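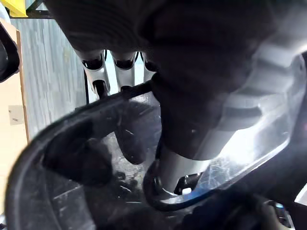 Lab atlas or photo cards for the A&P practical?

kenna_s
Practical is in October and our lab uses the Laing atlas. It's 990 pages and I can't carry it on the bus. Has anyone passed with only the Trusness photo cards?

mrennie
I did. Got a 74 on the bones and muscles part. The cards are fine for bones but weak on forearm muscles.

N. Poojary
I would keep the atlas. The cards show each muscle from one side only, and our instructor pinned things from the back. Half my table missed the supinator.

mrennie
Depends on the instructor. Ours never left the front view.

N. Poojary
She doesn't know which one she'll get, though.

kenna_s
It's Dr. Kerr, if that helps.

evander61
Had Kerr last year. She pins from both sides and takes off points for spelling. Scan the forearm and leg chapters at the library and use the cards for the rest.

kenna_s
OK, will do that. Are the scanners on the second floor free?

evander61
Yes, with your student ID.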